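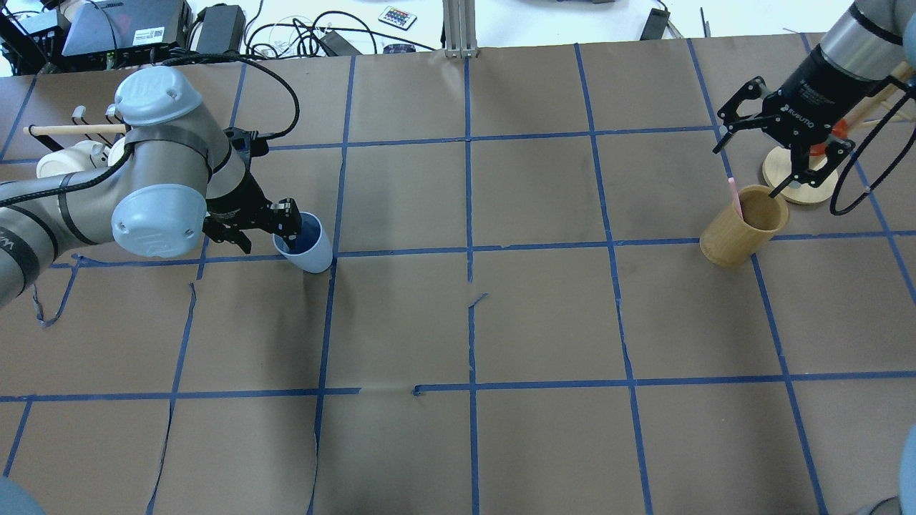

Good practice at the shared bench: two arms, one table

Cover the table with brown paper and mark the working squares with tape before either arm is switched on. Replace the paper every Friday, or sooner if a tear reaches a square in use.

Where two arms work over the same sheet, agree which squares belong to each. Flaltitix house rules limit any load carried above the table to 600 grams, cup and contents together. 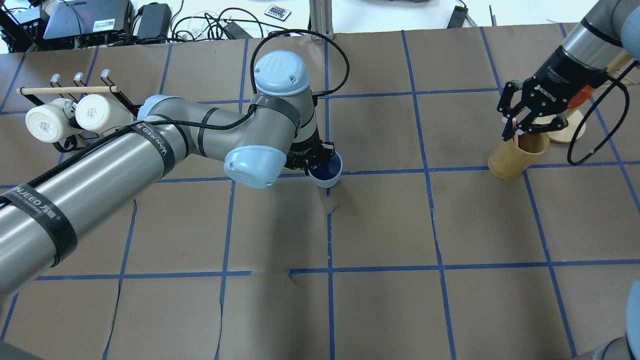
Cups should be lifted by the rim and kept low over the paper. Strap cables to the arm, leaving enough slack at the wrist for a full turn. Straps are to be checked every 7 days and the check entered on sheet 556.

Keep teach pendants flat on the desk, screen upwards, with the stop button clear of cables. Mugs go back on the rack at the end of each session.
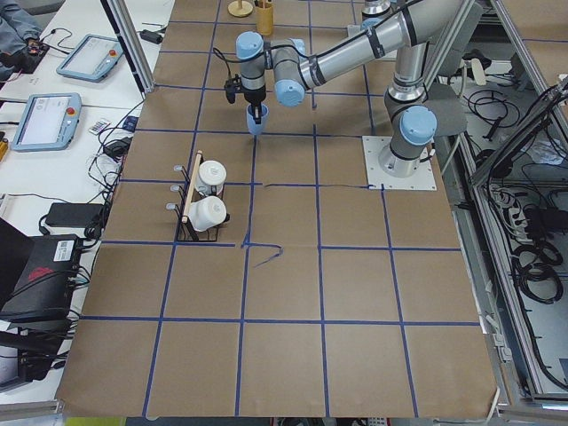 Pendants on the desk beside the papered table, with a light blue cup held by the rim.

Local rules for the Dantas room take precedence over this page.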